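Sorted by Color, Allegedly: A Gallery from the Toy Table

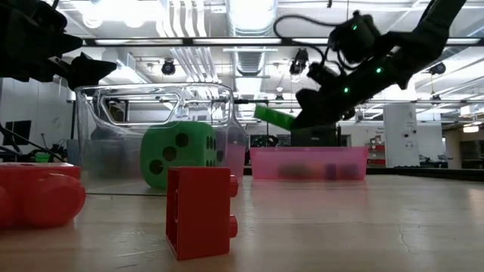

Graz, July 2026

Every summer somebody sells us a new way to put toys away. This year it is the tinted bin, which is supposed to make tidying faster by giving each bin a color of its own. I have my doubts. I have tidied a play corner for 7 years, mostly into whatever box was closest, and I went through the Norkura summer leaflet with a pencil in my hand. Corina Trummer, who thinks I am unfair to bins, read over my shoulder and asked to have her objections included. Some of them are.

The pink bin
Long, low, and see-through enough that you can tell there is something in it. A small purple cube shows near the right end. The rest is a blur of dark and reddish shapes along the bottom, and I would not care to bet on what any of them are. The leaflet calls this kind of thing "visible storage." Corina says a child looking for the purple cube would find it, and I grant her the purple cube.

The clear bin
Bigger, with rounded corners, an open top and a handle cutout molded into the side. The walls throw back the ceiling lights. I like it better than the pink one, mainly for the handle. Clear plastic scratches, though, and I would like to see it again after a winter of being dragged over floorboards.

The green die
Soft foam, rounded edges, dark pips, four of them on the front face. Which game does it belong to? Every play corner I know has a large foam die and no board to go with it. By the leaflet's logic it goes with the other green things, so it would share a bin with the bright green block and part ways with anything you might play with it.

The red brick
Standing on its narrow end, hollow side to the left, two round studs to the right. Edeltraud Haslinger wrote to tell me that bricks should never be mixed with anything else, and that she keeps 279 of them in a flour tin. I believe her about the tin.

The table
Light tan, and in my opinion the best storage of the lot. Things left on it can be found again. Corina objects that people also need to eat.

Fandwood has a wooden crate with a lid coming out in August. The flyer promises it will "end the search for the missing piece." I have asked to borrow one and will post pictures if it arrives.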